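Projektbericht: Wärmeabgabe von zwei Heizkörpern im Seminarraum
Verfasserin: Viola Tedesco
Betreuung: Labor für Gebäudetechnik, Stetstead

1. Aufgabe

In dem Projekt wurde untersucht, ob ein flacher Plattenheizkörper (Modell Flimo) den alten Gliederheizkörper im Seminarraum ersetzen kann. Der alte Heizkörper stammt aus dem Gebäude in Kekolden und ist 300 mm tief. Er steht weit in den Raum hinein, und die erste Tischreihe kann deswegen nicht benutzt werden.

2. Aufbau

Beide Heizkörper wurden nacheinander an denselben Kreislauf angeschlossen. Die Temperatur des Vorlaufs und des Rücklaufs wurde mit Anlegefühlern gemessen, der Durchfluss mit einem Flügelradzähler. Vor jeder Messung wurde die Anlage entlüftet. Dann habe ich gewartet, bis der Rücklauf sich nicht mehr änderte. Das dauerte beim alten Heizkörper 39 Minuten und war länger, als ich geplant hatte.

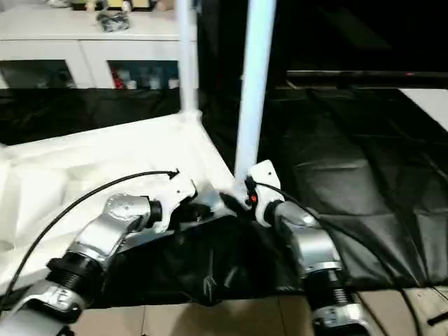
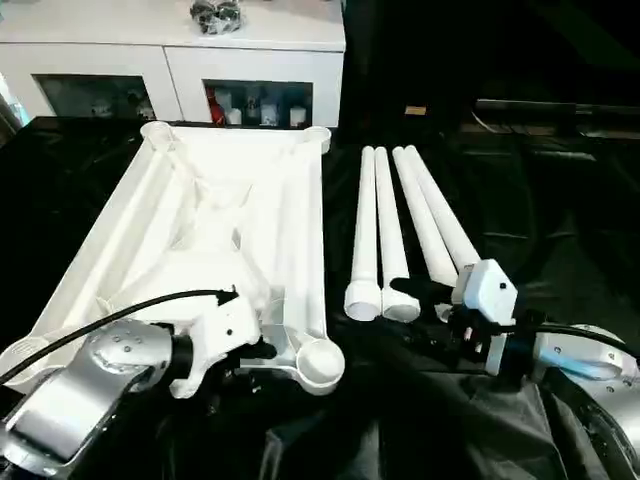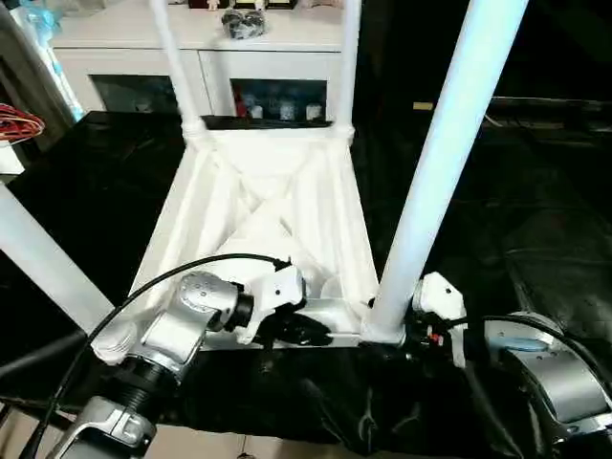 Weißer Kunststoff und schwarzes Tuch, Bild 3 mit umgedrehtem Stuhl

3. Ergebnisse

Der Flimo erreichte im stationären Zustand eine Leistung von 485 W. Der Gliederheizkörper lag um 5 Prozent höher. Dieser Unterschied ist kleiner als die Unsicherheit meiner Durchflussmessung, deshalb möchte ich ihn nicht zu stark bewerten. Deutlicher war der Unterschied bei dem Aufheizen: Der Plattenheizkörper enthält weniger Wasser und reagiert schneller auf das Thermostatventil.

4. Fehlerquellen

Die Anlegefühler waren nur mit Klebeband befestigt und bei der ersten Messreihe nicht gedämmt. Diese Reihe wurde nicht ausgewertet. Außerdem stand am Vormittag die Tür zum Flur oft offen, so dass die Raumtemperatur schwankte. Die gültigen Messungen wurden alle nach 16 Uhr gemacht.

5. Offene Punkte

Der Wandabstand wurde nicht variiert. Für den Einbau müssen noch die Konsolen geprüft werden, weil die Bohrungen des alten Heizkörpers nicht zu dem neuen passen. Die Messdaten liegen als Tabelle im Laborordner unter »Tedesco«.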